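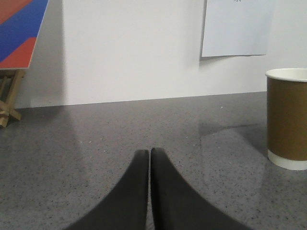
Speckled grey countertop with a paper cup.

Vikerness is a workflow automation program for small and mid-sized offices, made by Druretti. Handles invoices, leave requests, stock reorders, that sort of thing. First sold as an add-on to the Mirnholm accounts package, later on its own.

Background
Written by Graziella Valentini and Ayman Saber. Early versions only moved files between folders and sent an email when done. The rule editor came in June of the second year, and most users date the product from then.

How it works
A rule has a trigger, a check and an action. Triggers can be a time, a new file or a changed record. Up to 200 rules per site on the basic licence. Failed rules are retried after 60 seconds, then passed to a person. Every run is logged, though the log can't be searched by user, only by rule name.

Versions
1.0 – folders and email only.
2.0 – rule editor, 29 ready-made templates.
2.4 – released 1/28/18. Approval chains, shared calenders, fixes for duplicate invoices.
The list of supported file types is out of date and needs checking.

Reception
Mixed. Praised for quick set-up and plain wording. Critisised for the approval screens, which open a new window for each step. Larger firms mostly went for Testa instead, dearer but with proper user roles.

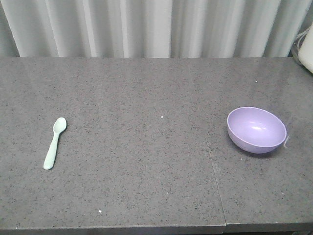
Sveva Bellini complained that moving to 2.4 switched off every rule with an approval in it, and that her office spent two days turning them back on by hand. Raffaele Martinelli reported no such trouble, but had only timed rules. Druretti later added a warning to the installer.

See also
Batch processing
Document management
Mirnholm (software)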